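Kendum picking bench: gallery

June has been a brilliant month at the bench! We're teaching an arm to pick everyday things out of a bin, and the only way it learns is from heaps of examples, so we've been collecting them as fast as we can fill and refill. Every attempt gets saved, good or bad, along with a note of what was in the bin and how we'd arranged it.

We began with easy stuff, boxes and tins mostly, and moved on to mixed bins once the first 600 picks were in. That's where it gets really fun. Fruit rolls, cloth folds up on itself, and see-through plastic is a proper headache for the depth readings (we love it anyway, the awkward ones teach the model most).

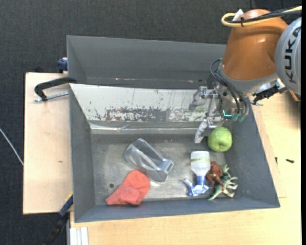

A mixed bin usually keeps us going for a good half hour. We choose five sorts of item, tip them in, nudge anything that has landed too neatly and let the arm have a go. If it misses 4 times on the same object we step in, label the miss and shuffle the lot.

Our best run so far was 167 picks between breakfast and lunch, and there was cake afterwards. The labels go over to the Kusholm folder each evening, where the misses are sorted by cause: slipped, knocked, never touched.

Next up is the Majali set, all soft things and bags. We can't wait to see what it makes of socks! More pictures will go up when that set is under way.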